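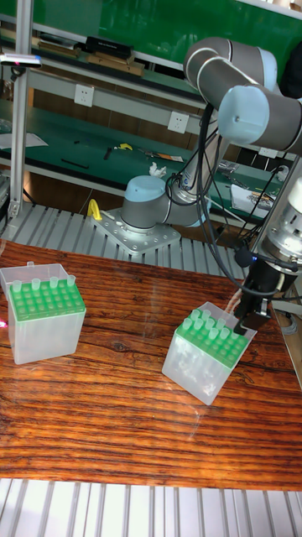
NASTMONT, June 23, 2023 – Brorkinura, the small lab-supply maker that has been thinking about pipette tip boxes since 2019, today released the Golo, a pipette tip box. The company is aware that the world already has some.

The Golo has a frosted body, a clear lid that flips up and stays behind the box, and a bright green rack that holds the tips upright. Green was picked after a long debate, the minutes of which are available on request and have so far not been requested.

Each box takes tips up to 1000 microliters. A shorter rack for 200 microliter tips fits the same base, so labs can stop keeping two kinds of empty box on the shelf and keep one kind.

Before launch, 522 boxes went out to teaching labs on loan. Most came back. The chief complaint was that people use the front rows first and leave a lonely back row for whoever comes next. Brorkinura looked into this and considers it a matter for the labs.

The Golo ships now, in cartons, with lids closed. Refill racks are sold separately under the Cocco name, and they are also green. A blue one was planned for February and has been put off.

Orders and samples: Brorkinura sales desk, Nastmont.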